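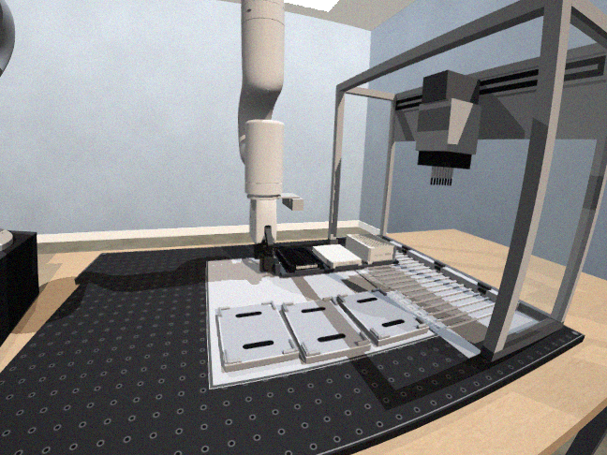
Lucía Mateos asked whether the mileage column could be trusted on cars with a five-digit odometer. It can't, and there is now a separate column for that, odo_digits, filled in wherever the seller mentioned it or the ad made it plain. Leave the row out of any mileage average if odo_digits is 5.

Cuesta classic car ads

Private-sale ads for older American cars, typed up from the Dundness club newsletter and its swap meet board. Coverage starts in 2017. One row per ad, 634 rows in all. Of these, 558 have an asking price. The rest say "make offer," "call," or nothing.

Files

ads.csv has the ads, one per row.
makes.csv has the spellings we merged (Chevy, Chev and Chevrolet are all Chevrolet).
notes.txt has the odd cases, by ad_id.

Columns in ads.csv

ad_id: running number, never reused
year: model year as the seller gave it
make, model: after merging
price_usd: asking price, blank if none
mileage: as written, commas removed
odo_digits: 5 or 6, blank if unknown
engine: free text
runs: yes, no, or unstated
title: clear, salvage, bill of sale only, or unstated
ad_text: the full ad, phone numbers and street addresses removed

Things to know

Prices are asking prices. We don't have sale prices and have not tried to get them.

"Runs" is the seller's word. A car that "ran when parked" is entered as unstated. Nerea Sepúlveda wanted a fourth value for those, and we may add one in June when the next batch is typed.

"Numbers matching" stays in ad_text and has no column. Too many sellers use it to mean the block is the right size.

A car that was advertised again has a new row each time. We only link repeat ads if the seller gave a VIN, and the VIN itself is removed. The links are in notes.txt.

Parts cars are included if the ad offers a whole body. Loose engines, transmissions and wheels are not.

Spelling in ad_text is left alone.

Corrections

Send the ad_id and the line you think is wrong to Wendelin Pfister. Ramiro Sotomayor has the paper newsletters and can look up the original. If you sold one of these cars and want your ad taken out, say so and the row will be dropped in the next version.

Last updated 23 Dec 2025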